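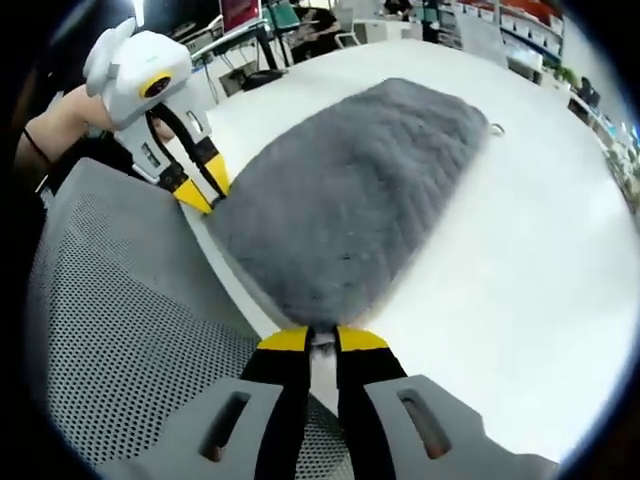 # Akina hand-held gripper kit: data card and my notes

12 comments · 60 shares

I've been using the Akina kit for our fabric folding recordings, and this page covers both the kit and the small set of recordings that came with trying it. Drevano sells it as a pair, one gripper for each hand, with their own recording software (called Żak) thrown in. I paid full price for mine and they haven't asked me to write anything.

## What's in the set

- 2498 recordings, all two-handed
- soft things only: plush blankets and towels, mostly grey
- tasks: fold, lift, shake out, lay flat
- one folder per session, plus a plain text file of task labels

Everything was recorded in a working office, so expect desks, chairs and people getting on with their day in the background. If you want a clean lab backdrop, the older Zindulley set will suit you better (though it's nearly all boxes and cups, which got dull for me very quickly!).

## How the kit feels to use

The fingers are my favourite part. They're black with yellow tips, and the yellow shows up nicely against dark fabric, so when I'm checking labels I can find the pinch point without squinting. Grip on thick pile is good. I was expecting plush to slide out all the time and it mostly doesn't, provided you take a proper fold of it and don't just nip at the fluff.

Lifting is where you notice your wrists.

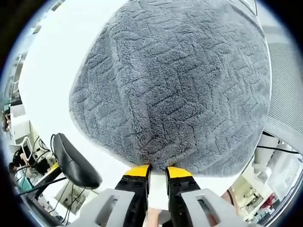
I'd stop for a break well before you feel you need one -- my worst recordings are all from the end of long sessions, and I've marked those `tired` in the labels so you can leave them out. The view is very wide and dark in the corners. I left it alone. Crop it if you like, but keep a copy of the originals, as the Żak alignment step wants the full circle.

## Things that bug me

- Żak forgets which hand is which after a restart. Check before every session.
- The manual is 4 pages long and two of them are safety notices.
- Dark towels on a shiny white table confuse the auto exposure. Fixing it by hand works fine.

## Changes

Saturday, September 23, 2023: relabelled the blanket folds and took out the duplicates from February. The file names haven't changed, so your old scripts should still run. If they don't, leave a comment and I'll have a look -- I'm slow but I do read them.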